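Pajamas

Pajamas are loose, light clothes worn for sleeping and, just as often, for everything that happens around sleeping: breakfast, cartoons, reading under a blanket. A classic pair has a top and matching trousers held up by elastic or a drawstring. The word comes from Hindustani, from Persian roots meaning "leg garment," and it first named only the trousers. British spelling keeps a y (pyjamas), and in everyday American talk the whole thing shrinks to PJs or jammies.

Origins

Loose trousers tied at the waist were worn by men and women across South Asia long before anyone in Europe thought of sleeping in them. European residents in India took a liking to them as relaxed home wear and brought the habit back with them. By the end of the 1800s pajamas were pushing the long nightshirt out of men's bedrooms, and women's styles followed in the early 1900s, including the wonderful wide-legged beach pajamas that were worn outdoors in full sun!

Fabrics

Cotton is the everyday favorite, and it comes in many forms. Jersey is knitted and stretchy, poplin is crisp and cool, and flannel is brushed so that the surface turns fuzzy and traps air. Silk and satin feel slippery and smooth against the skin. The textile writer Zlata Horobets, in her lively handbook Horel, calls flannel "a blanket with sleeves" and gives it a whole chapter.

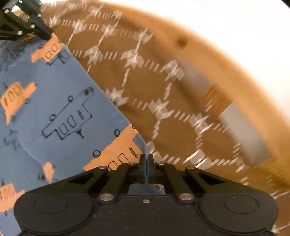

A black hand-held gripper with closed fingers.

Children's prints

Prints are where children's pajamas really come alive. Stars, trains, dinosaurs and farm animals return year after year, and each generation of designers finds a fresh way to draw them. The Lumgate Museum of Dress holds 600 pieces of nightwear, 300 of them made for children, and its June display is given over entirely to patterned cotton. Curator Oluwaseun Nwankwo has a special love for sea themes, which he traces back to the sailor suits children once wore by day.

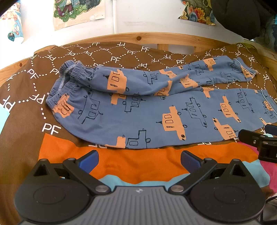
A print that runs in only one direction takes more cloth, as every piece has to be cut the same way up. Scattered designs are more forgiving, and home sewers love them for it. The popular Avetti pattern for a simple pull-on trouser uses 2 main pieces, one for each leg, and fits on cloth 36 inches wide in the smallest sizes.

See also: Nightgown, Bathrobe, Flannel, Sailor suit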